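About Vollska

Vollska supplies fruit to workplaces, waiting rooms, school staff rooms and small cafés. We began with one van and a borrowed cold store, delivering mixed boxes to offices on the Drotis trading estate. The cold store is our own now and we run two vans, but the boxes are still packed by hand on the morning they go out.

We deliver to 63 regular customers. The smallest is a dental practice that takes a single box, and the largest is a print works with three canteens. Most are within 20 miles of us, and we would like to keep it that way. Fruit that spends half a day in a van is not worth paying for.

What we supply

The standard box holds apples, pears, bananas and oranges, with one seasonal extra. In May that is usually apricots or the first cherries. The Nieto box is our citrus selection, with more oranges and grapefruit than anything else, and it sells best from November through to the end of February. There is also a small box for meetings, made up of fruit that is easy to share out on a plate.

We leave out soft berries unless a customer asks for them. They bruise on the stairs and they do not keep until the afternoon – we have tried several kinds of punnet and none made much difference.

Serving fruit at the table

A good deal of what we send ends up on a table in a break room, so we give advice on setting it out as well. Whole oranges can go straight on the cloth or on a plate. Peeled citrus and cut banana are for eating that day. A patterned tablecloth is fine, but one that wipes clean will save you some washing, as orange juice gets everywhere.
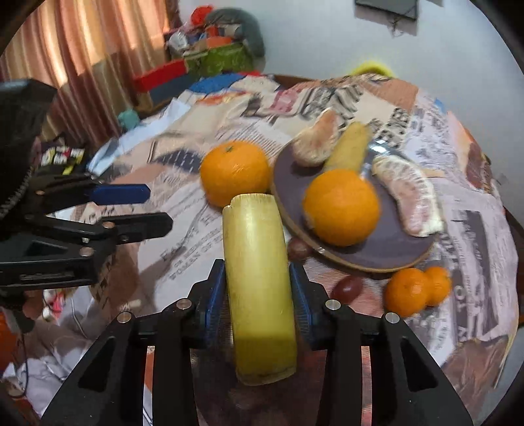

Can peeled oranges be left out all day?

Two hours at room temperature is the limit we suggest. After that, cover them and put them in the fridge, and finish them by the next day. Whole oranges will keep in a bowl for a week or so if the room is cool.

How we work

Orders close at 3 pm the day before delivery. Packing starts at 4.30 am and the first van leaves before six. Each box is checked once when it is filled and again when it is loaded. If something in it is not right when you open it, ring us before noon and we will bring a replacement on the next run or take it off your bill, whichever you prefer.

Empty boxes come back to us. Last year we collected 1,147 of them and used most again. Please fold them flat and leave them where the new box is dropped.

Vollska is the trading name of Jekex Produce Ltd. Our office is open from 7 am to 3 pm, and visitors are welcome at the packing room by arrangement – wear something warm.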